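**Silicone wine glasses for the patio – worth it or not?**

**pondside_kate**
We're putting in a stone patio in July and I've been told no more real glass out there. Lost three stems last summer and I was still picking slivers out of the grass in the fall. Looking at silicone. Do they make the wine taste like anything? And do they hold up in the dishwasher?

---

**gravelpit**
Had a set for 3 years. No taste with cold white or rosé. Red that sits for an hour picks up a little something, to my nose anyway. My wife says I'm imagining it. Top rack is fine.

---

**Forndale_Mike**
I'd skip them. They wobble, you squeeze the bowl when you pick it up, and the wine comes up over your hand. They also grab every bit of lint in the kitchen. Get the hard plastic ones (Tritan or similar) and be done with it.

---

**gravelpit**
> you squeeze the bowl when you pick it up

Hold it by the stem.

---

**Forndale_Mike**
The stem bends.

---

**twoacres**
Depends on the brand. The thin ones bend, the thicker ones don't much. We have Gomico and they stand up fine when full. My sister bought a cheaper set and those lean.

The lint thing is true. Don't dry them with a towel. We went to a wire rack and let them drip, upside down, and that mostly took care of it. A different color for each person also cuts down on washing, since everybody keeps the same one all night.
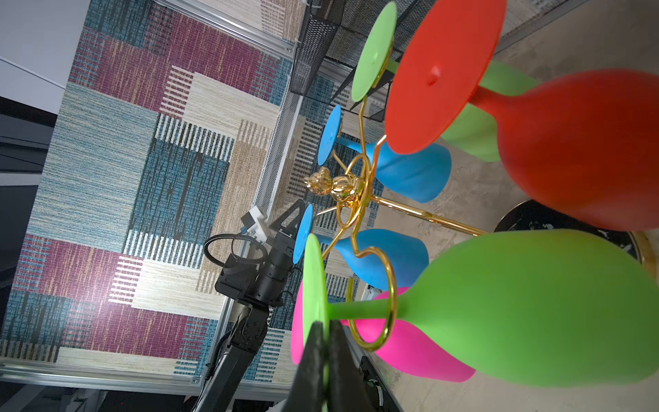 *Ours on the gold rack. Red, green and blue are the ones that get claimed first.*

If you get a rack, check the width of the slots before you buy. Silicone feet are thicker than glass feet and on some racks you have to force them in. I sent one back for that. Paid 34 dollars for the one we kept, which I thought was high, but it hasn't rusted.

---

**pondside_kate**
Good to know about the slots. Does the color fade? They'd live outside most of the summer.

---

**twoacres**
Ours come in at night so I can't say.

---

**saltbox_lane**
Mine stayed out one whole season on a south-facing deck. The orange went chalky and the purple was fine. They were Stostometti, the stackable tumblers, not stemmed. I wrote to them and they sent a replacement for the orange one, took 8 days.

For smell, bake them. Empty, clean, 250 for half an hour, if the maker says they're oven safe. Got rid of the dish soap taste completely.

---

**Forndale_Mike**
If I have to bake my wine glass I've bought the wrong wine glass.

---

**saltbox_lane**
You do it once. Switch to unscented soap and it doesn't come back.

---

**gravelpit**
Seconding unscented soap. That might be what I'm tasting in the red, come to think of it. Will try the oven.

---

**miyazaki_maples**
We host more than 7 people most weekends and went with Mike's option, the hard plastic. They look better on a table. They also crack if they hit stone at the wrong angle – I've thrown out two. On grass or a wood deck I'd say plastic. On a stone patio I'd go silicone.

---

**Forndale_Mike**
Fair on the stone. Ours is a wood deck.

---

**pondside_kate**
OK, leaning silicone, the thicker kind, and they'll come in at night. Does anybody know if the Gomico ones fit a regular hanging rack, the under-cabinet type? I already have one of those.

---

**twoacres**
Tried it at my mother's. They go in but you have to pull to get them out. I'd measure yours first.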